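Drorkine 3 adds grasp timing checks for household recordings

Sun 12 March – Grinosetti has released version 3 of Drorkine, its software for turning recordings from hand-held grippers into training data for manipulation policies.
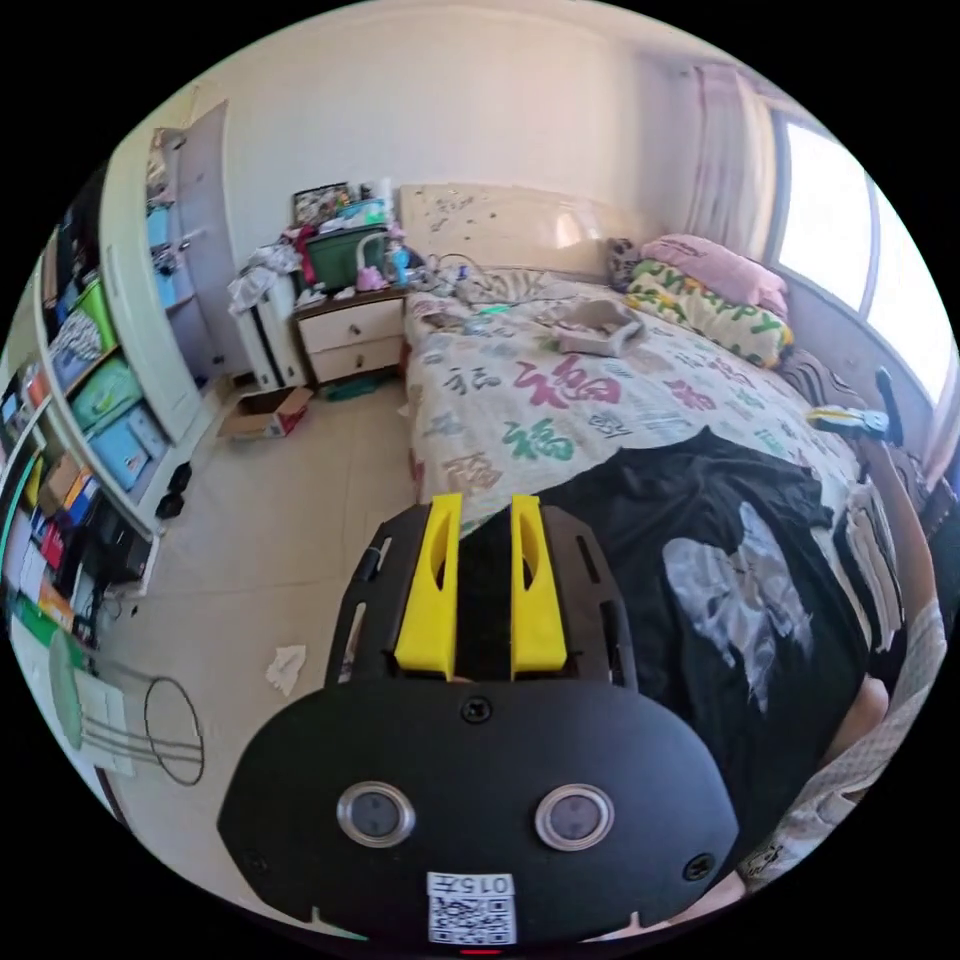
What changed

The main addition is a timing check that runs before any trajectory is exported. Drorkine compares the camera stream with the estimated finger opening and flags segments where the two disagree by more than 10 milliseconds. In version 2 the same fault had to be found by replaying episodes one at a time. Flagged segments are now written to a separate index and can be corrected with a fixed offset or dropped.

Pose tracking has also been reworked. Bedrooms are a difficult case for the older tracker: bedding and clothing change shape during handling, and a T-shirt close to the fingers can fill much of the view. The new tracker gives less weight to features on surfaces that deform and more to furniture, door edges and floor tile. When too few stable features remain, it marks the pose as uncertain and stops interpolating after a set interval.

Grinosetti tested the release on Vetia, an internal set of 2,000 clothing and bedding episodes. According to the release notes, 366 of those had been rejected by version 2 for lost tracking. The notes do not say how many are recovered by version 3, and the company has not published policy results trained on the new output.

Planner interface

Exported trajectories can now be read directly by Azimi, the company's motion planner. Each waypoint carries a pose, a finger width and a confidence value. Azimi treats low-confidence waypoints as soft constraints, so the planner may deviate from them to respect joint limits or avoid a collision. Users of other planners can export the same fields as plain text tables.

Compatibility

Projects created in version 2 open without conversion, but their pose estimates are not recomputed unless requested. Calibration files from version 1 are no longer accepted. The command-line tool keeps its existing options – the one exception is the export command, which now stops on a failed timing check by default. Scripts that depend on the old behavior need to set the check to warning mode.

A maintenance release with batch processing across several machines is planned for August.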